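Stekley Enameled Soup Pot, 11-Inch, with Lid

Sold by Givcombe Kitchen Goods
Item 268
Colors: cream, dark green, tomato
In stock

About this pot

I've been selling pots for a long time and I still get a bit silly when a good one comes in. The Stekley is a good one! It's enameled steel, wide and fairly low, with two loop handles you can get a whole oven mitt through (you'd be amazed how many pots fail at that). I've had the dark green one on my own stove since November and it has barely seen the inside of a cupboard.

What I like most is the width. Most soup pots are tall and narrow, so when you soften onions in the bottom they pile up and steam. In this one they lie flat and get some color on them, and then you pour in your stock and carry on. Same pot, one thing to wash. I make a bean soup in it nearly every week, and a chicken and rice thing my kids ask for, and once a frankly enormous batch of plum jam that went right up to the rivets and made me nervous.

It's lighter than cast iron. A lot lighter. If you have a big cast iron pot that you love but dread lifting down, this is the one you'll reach for on an ordinary night. The trade-off is that it doesn't hold heat the same way, so if you cook on high and walk off to answer the phone, the bottom will catch. Medium is plenty. I keep mine a little under medium once it's bubbling and it ticks along nicely.

The details

Width across the rim: 11 inches
Material: enameled steel, stainless rim
Lid: enameled steel, with knob
Works on: gas, electric coil, glass top, induction
Oven safe: yes, pot and lid both
Dishwasher: yes, though I wash mine by hand
In the box: pot, lid, spare knob screw, care card

The spare screw is a nice touch. Please put it somewhere you'll remember (mine is in the drawer with the birthday candles).

Which color should you get?

People write to me about this more than anything else. The cream is the prettiest on a shelf, and it's also the easiest to see into while you cook, as the inside is cream too. The dark green has a black interior, so browning is harder to judge, but it hides stains beautifully. Tomato is the bright one. It's a proper orangey red, warmer than it looks on most screens, and it has a cream interior as well. If you make a lot of tomato sauce or anything with turmeric, a cream interior will pick up a faint tint over the months. A soak with baking soda takes most of it off.

Looking after it

Let it cool before you wash it. Enamel hates a sudden change, and a screaming hot pot under the cold tap is how you get those tiny cracks. Wooden or silicone spoons are best. For burned-on bits, cover the bottom with water, add a big spoonful of baking soda, simmer it for a while and then leave it overnight. I've rescued some truly awful rice this way.

Dry the rim with a towel after washing and you'll never have trouble with it. If you chip the outside, it's only looks and you can keep cooking. If you chip the inside, stop using it and get in touch with me. Chips from drops aren't covered, sorry, but anything that shows up in normal cooking is.

What goes with it

The Te Moana ladle is the one I pair it with. It has a hooked handle that hangs over the rim without sliding in, and the bowl is shallow enough to get the last of the soup out of a wide pot. I also carry the Skuvis trivet, a thick cork one, for taking the whole thing straight to the table. If you order either with the pot they ship in the same box.

A big shared supper is where a wide pot really earns its keep, I think. Put it at one end with the ladle in, spread the bread and the bits and pieces down the rest, and let everybody help themselves.

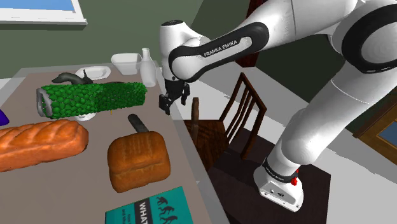
A long table with plenty of food on it.

What customers have told me

"I bought the cream one for my mother and then went back for one of my own. The handles are the best part. She has sore hands and can lift it full." Viorica Kolev

"Good pot. I wish the lid knob were a little bigger, but it stays cool enough on low heat. It made a very nice cabbage soup on the first night." Domnica Ilie

Domnica is right about the knob, by the way. It's on the small side. If you're putting it in the oven, have a mitt ready, as the knob gets every bit as hot as the rest of it.

Shipping and returns

Orders over $100 ship free. I pack every pot myself with cardboard between the lid and the rim, so please lift the lid off gently and take the cardboard out before the pot goes anywhere near a burner! You have 30 days to send it back if it isn't for you. A quick rinse and a look at it on your stove is fine, but once you've cooked in it, it's yours.

If it arrives chipped, send me a picture and your order number and I'll get another one out to you. You can keep the chipped one for a planter. I have two on my back step with mint in them.

The next delivery of the tomato color is expected 01/10/2026. Cream and dark green are on the shelf now.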